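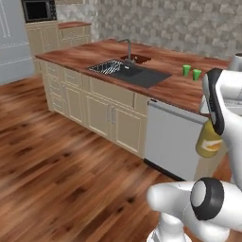

Our house rules for simulated trials

25/03/2022

I've been asked twice this month for the rules we follow when we run kitchen trials in simulation, so I'm putting them here. They started as a page I wrote for myself in August and grew after Babatunde Ajayi joined and kept asking why my numbers didn't match his.

The first rule is that success is written down before the first run. "Puts the bottle on the counter" is too loose. We say that the bottle must be upright, that the gripper must be open and clear of it, and that it must stay put for 3 seconds. If we change the wording later, the old runs are thrown out and done again.

Every run has a time limit of 60 seconds. A run that goes over is a failure, even if the arm was a finger's width from done. Babatunde thought this was harsh. I still think it's right.

Seeds get saved with the results. So do the simulator version and the exact scene file. We lost 1,142 runs last year when I moved a cup in the Tolia scene and saved it under the same name. Now any change to a scene, even a new floor texture, means a new name.

Contact forces count too. An arm that shoves through a cabinet door to reach a cup would break something in a real kitchen – so we set a force limit and stop the run when it's passed. Those go in their own column and aren't mixed in with dropped objects.

Yetunde Nwachukwu added the rule about watching. For each batch of 3,000 runs, someone has to sit and replay a random set, passes as well as failures. She found a bottle that was marked as placed while it was sunk halfway into the countertop. The checker only looked at height.

Last one: never report a simulated result without the word "simulated" in the same sentence. Our Sindora write-up broke this in two places and I had to send out a corrected copy.

I haven't settled on a rule for lighting changes yet. Babatunde wants them fixed per batch and I'd like them random. We'll try both on Mocanu next and I'll post what we pick.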